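Open day at Bravitz, Flaltthorpe: a look at the lab tables

Posted 11/01/2024 in Visits

The Bravitz building in Flaltthorpe opened its doors to visitors in October, and I went along with two colleagues from the science department. We look after the practical equipment for a secondary school in Feststead, so we were mostly interested in what was on the tables: the glassware, the stands, the racks, how things were stored and what happened to them at the end of a session. This report is written with other school technicians in mind. Anyone who wants the talks or the building's history will find little of either.
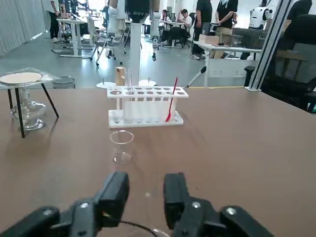
Hilary Coombe
Senior science technician

Getting there is easy enough. We took the 444 bus from Feststead, which stops at the end of the road, and it was a walk of 15 minutes from there along the canal. There is parking behind the building but the spaces go early. Signing in was quick. We were each given a paper badge and a plan of the ground floor, with the doors marked in the wrong colours, and left to find our own way.

The room we spent most time in is large and open, with a grey floor. It is used partly as a lab and partly as an office, so you can be looking at a tripod and hear somebody on the telephone behind you. The light comes from overhead and it is strong. On a smooth brown tabletop that means a good deal of glare, and clear glass is not the easiest thing to see against it. We have the same trouble at school in the room with the new lights. A sheet of dull paper under the glassware helps, and I mentioned this to one of the staff, who wrote it down.

The things on the table would be familiar to anyone who has taught or prepared for the lower years. There was a white plastic test tube rack of the upright sort, with two rows of round holes in the top shelf and a base plate with smaller holes. A couple of clear test tubes were standing in it, and a red plastic spoon had been put in one of the other holes. I was pleased to see the spoon. We keep ours in a jam jar and they are always at the bottom of it when wanted, whereas a spoon in the rack is where your hand is going already. My colleague was less keen, as she likes a rack to have tubes in it and nothing else. We talked about this for longer than it deserved.

The heating set was a black metal tripod with thin splayed legs, a wire gauze with the usual pale round centre, and a glass alcohol lamp standing beneath. I have not used an alcohol lamp at work for years. We went over to gas taps long before I started and the lamps we had were passed on to another school. For small groups I can see the sense in them. The flame is gentle, there are no hoses to trip over, and you can set one up on any table that is level. Against that, they need filling, the wicks need trimming, and somebody has to be responsible for the fuel. The member of staff we asked said the fuel is kept in a locked metal cupboard in another room and brought through only when it is needed – the same rule we had, as far as I remember.

We also had a look at the dishes. White round ones, a pair of them, each with a thin rod rising from it. I do like a dish on the table for putting things down in. Stirring rods roll, and a rolled rod is a broken rod sooner or later. At Feststead we lose more rods than anything else, and a dish at each place would cost very little.

There was a tea break at this point, in a room across the corridor. Tea and coffee were free and the flapjack was 60p. We compared notes with two technicians from Atinga, the teacher training centre on the other side of town, who had come for the storage talk and found it full. They buy their glassware in the summer, all in one go, and they said they had stopped ordering the very thin test tubes altogether. I asked which supplier they use but did not write the name down and have since forgotten it. If either of them reads this, please send it to the department address.

After the break we went back to the same room. Seen from the side, the working part of the table is mostly to the left, with the rack near that edge and the beakers in front of it.

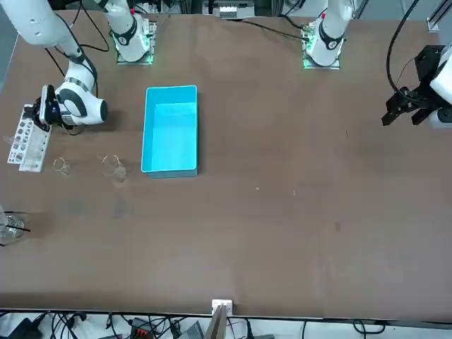
One beaker is a good deal smaller than the other, and I think that is a sensible pairing for a demonstration. The small one is for measuring out or for the liquid you are adding, and the large one is for mixing. When the whole class has beakers of one size they mix them up, and then nobody knows which had the water in it. We have tried labels, wax pencil and coloured tape, and the tape was the only one that lasted the term.

The other thing I noted was the plastic bin, a bright blue-green one, oblong, open at the top and low enough to reach into without lifting your elbow. A tray like that is useful at the start of a practical, for carrying out a set, and just as useful at the end. I prefer a strong colour for the same reason they may have chosen it at Bravitz: clear glass shows up in it far better than it does on brown. Ours are grey and I have more than once tipped one up to wash it and heard a test tube slide down. I have asked for a price on coloured ones.

My colleague wanted to know how they dry things. We were shown a draining rack by the sink in the prep room, with pegs, and a shelf above it lined with cloth. Tubes go upside down on the pegs, beakers upside down on the cloth. They do not use a drying cupboard. The prep room was narrow and rather warm, and there was only space for two of us at a time, so we took turns.

A few practical points for anyone going next time. The cloakroom is upstairs, although the plan puts it on the ground floor. The floor by the entrance is slippery in rain. Photographs are allowed in the large room but not in the prep room. School groups need to book, but technicians and teachers can simply turn up.

We left at half past three to catch the bus. The list we took back to school was short: coloured trays, a dish for each place, and a second look at whether spoons can live in the test tube racks. The trays have been approved. The spoons are still in the jam jar.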